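Last updated: November

Collection at Nutdale has continued on the two-arm table. We have recorded 2173 examples so far, all driven by an operator, and 76 were thrown out at checking. Most of the current work is with clear plastic cups, which the wrist cameras find hard to read.
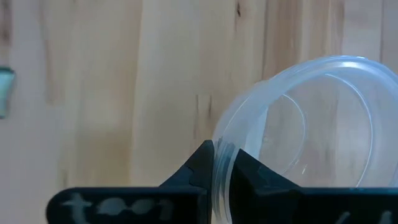
Each example is labelled the same evening and sent to Studinell on Thursday.

The present task is crumpled dollar notes and a cup. Start positions are changed between runs, and two operators share the shifts.
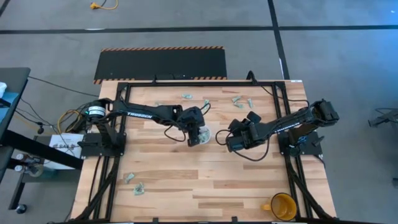 Pascal Jacquet has asked that failed grasps be kept and marked as failures, as the model has too few of them. We will do this from the next batch and need 8 more days on the table.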